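Caring for Wooden Tabletops: Guidance for Residents
Urquhart Housing Services, Esulthorpe

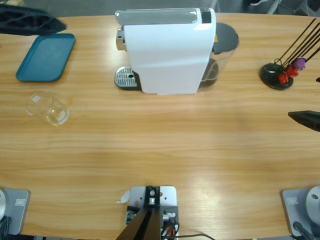 Wood tables supplied in furnished units are finished with a thin coat of oil or varnish. The finish protects the wood from everyday spills but will not withstand standing water, strong cleaners or direct heat. Small appliances deserve particular attention. A capsule coffee machine kept near the far edge of a table, with a water tank at the back and a perforated drip tray at the front, can release moisture in more than one spot. Residents should lift such machines once a week and wipe the surface underneath.

Daily cleaning
Use a soft cloth dampened with plain water, and follow the direction of the grain. Dry the surface at once with a second cloth. Dish soap may be used for sticky residue - two drops in a bowl of warm water are sufficient. Ammonia, bleach and scouring powder must not be used.

White rings and haze
Pale marks usually mean that moisture is trapped in the finish. Leave the area uncovered overnight. If the mark remains, rub it lightly with a cloth and a little mineral oil, wait about 10 minutes, and wipe clean.

Dark stains
Black or gray stains have reached the wood itself and should not be sanded by residents. Please report them to the Odier Street office, Room 310, or call extension 327.

Re-oiling
Oiled tables are treated every April. Residents who wish to apply oil between visits may borrow a Gukis care kit from the office for up to two days. Apply a thin coat, wait until it no longer feels tacky, and buff with a dry cloth. Varnished tables do not require oil.

Oily cloths can catch fire on their own. Spread them flat outdoors to dry before disposal - never leave them folded or in a pile.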